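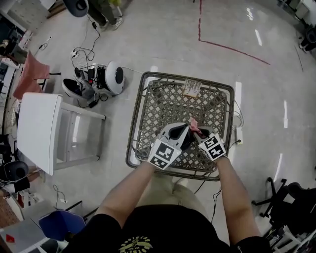 A black cloth item held over a woven basket. Sep 28, 2018

I went to the open day of Ahn, the communications agency in Bosunton, together with 2 colleagues from our press office. We are a small team inside a housing company, and we wanted to see how a bigger agency organizes its work after it put the corporate and consumer teams under one roof.

The agency moved in June to the third floor of the old Follasgate building. The reception is narrow and there was a line for name badges, so we missed the first minutes of the welcome. Jin-sol Wang, who leads the joint team, spoke without slides. She said that before the merger the same journalist could get two calls from Ahn in one morning, from two people who did not know each other. Now there is one contact list, with 1,104 names, and every name has one owner.

I asked what happens when the owner is on vacation. The answer was a bit long, but as I understood it, a second person is written in the list and must reply within 3 hours.

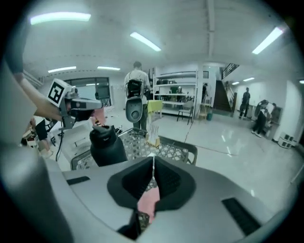
After the coffee we were divided into groups. Mine went to the news desk, where the staff showed Fasten, the program they use for approving press releases. A draft goes to the client, then to the lawyer, then back to the writer, and each version stays visible. I liked this very much. In our office we still send attachments by email, and last year we published an old version of a statement by mistake. My colleague found the program too slow for urgent news, and we discussed this all the way to the station.

The last part was a practice press conference. Visitors played the reporters and a junior consultant had to explain the closing of a factory. She stayed calm, although one man from a trade magazine asked the same question four times.

There were 80 visitors, too many for the meeting room, and from the back I could not hear everything. The lunch was good. Ahn will send the notes by email to those who left an address at the reception.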